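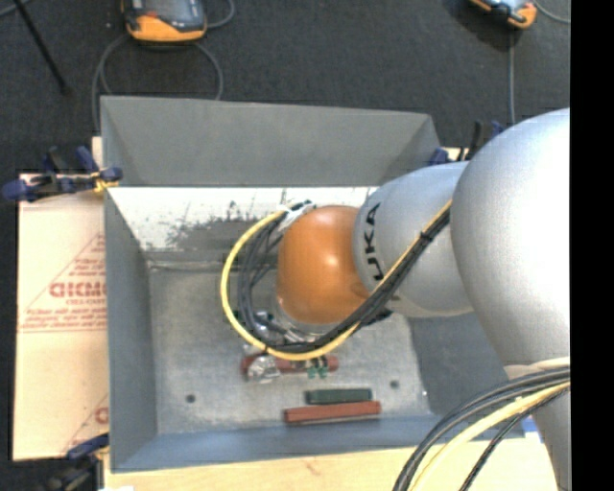
Search this diary
Type and press enter

Nov 7, 2025

Quick one, bread is in the oven and I have until the timer goes.

Slept badly. Up at 5 with the wind banging the side gate, which I keep saying I'll fix and then don't. Lay there listening to it, got up, put a brick against it in my slippers. Wet slippers. Back to bed, no sleep, gave up and made coffee. Moon still out over the Flongate road, big and yellow, very pretty, too cold to stand and look.

So. The choir. Said I'd write this down while it's fresh.

First rehearsal in the new hall last night and my throat is raw today. The room eats everything. In the old place you could sing half asleep and it came back at you sounding like a cathedral, here you sing and it just goes into the curtains. Altos couldn't hear the tenors. Tenors couldn't hear anybody, but that was true before. We did the Hevodby piece twice through, the slow one with the long held notes, and both times we sank. Finished nearly a half step flat the second time, you could hear it when the piano came back in. Awful. Somebody laughed and then we all did.

I still don't have page 9. The low bit under the soprano tune, where we come in on the off beat. I get it at home with the recording and then in the room I hear the basses and follow them straight off the cliff. Marked it in red pencil. Marked it again in blue. Now I can't read the notes.

Breath marks, so I don't forget:
before "harbor," not after
NO breath at the top of page 3, stagger it
big one before the last line, everyone together, watch the stick

Concert is in 2 weeks and we're not ready. We're never ready and it usually comes off ok, but usually we have the good echo helping. I want to ask if we can stand in a horseshoe instead of rows. Didn't say it last night, wish I had. Will say it next time. Or write a note.

Timer. Back.

Ok bread is out. Pale on one side again, this oven. Sounded hollow when I knocked on it so it'll do. Left it on the rack, cut into it too early, burned my thumb, ate the end piece with too much butter standing up. Best thing about the whole morning.

Errands, none of them good. Drove to Trurnimell for the black folder because the choir ones are all claimed and mine has a coffee ring on the front and a broken spine. They had navy. They had a sort of dark gray. No black. Bought the gray, under stage lights who's going to know. Then the pharmacy for throat lozenges, honey kind, they only had cherry and I bought them and they taste like floor cleaner. Then sat at the crossing behind a tractor for so long I went through page 9 in my head start to finish, and got it right! In the car! Windows up, full voice, the man on the sidewalk gave me a look.

Georgiev's was shut for lunch so no shoe heel. That makes 3 times now I've gone at the wrong hour. Need the black shoes for the concert, can't stand for two hours in the others, they pinch over the toes. Go early next time. GO EARLY.

Came home to a puddle under the kitchen sink. Small one. Tightend the thing by hand, put a bowl under, will look again tonight. It was dry when I checked just now but I don't trust it.

Been thinking about why I joined in the first place. It was August, hot, and I was walking past the old hall with groceries and they had every door open, and there was this sound coming out into the street, not even a good sound, they were learning something and kept stopping. I stood there till the ice cream went soft. Went home and looked up the number and then didn't call for a month. I couldn't read music at all. Still can't really, I can see up and I can see down and I guess at how far. But there's a moment, maybe one bar in a whole evening, when the four parts lock and it buzzes in your teeth. I'd sit behind any number of tractors for that.

Didn't get it last night. Waited for it. Maybe that's the curtains too.

I do miss the old hall. The smell of it, floor polish and radiators, and the one light that hummed a B flat. We used to tune to it as a joke. The new place is warm, I'll give it that, and it has a proper place to hang coats, and the parking is so much better it's silly. The bathrooms work. I should be grateful and I am, just not from the neck up.

Things to do before next rehearsal:
hem on black skirt, left side hanging
copy out page 9 clean, one color only
gargle, salt water, every night, no excuses
shoe heel
ask about the horseshoe
something for the break, my turn, lemon bars? if there are lemons

Tried a bit of humming after lunch to see what voice I have left. Low notes fine, nice even, kind of smoky. Anything above the middle just air. So no singing today, none, not even in the shower. Tea and shutting up. Finished the library book instead, the one about the lighthouse family, skipped a good bit of the middle to be truthful and the ending made no sense becuase of it. Taking it back tomorrow, it's late already.

Getting dark and it's hardly past lunch, or feels it. Wind's dropped. The gate held all day with the brick so now I probably never will fix it.

Soup tonight, the rest of the bread. Check bowl under sink. Bed by 9 and the slippers are on the radiator, still damp.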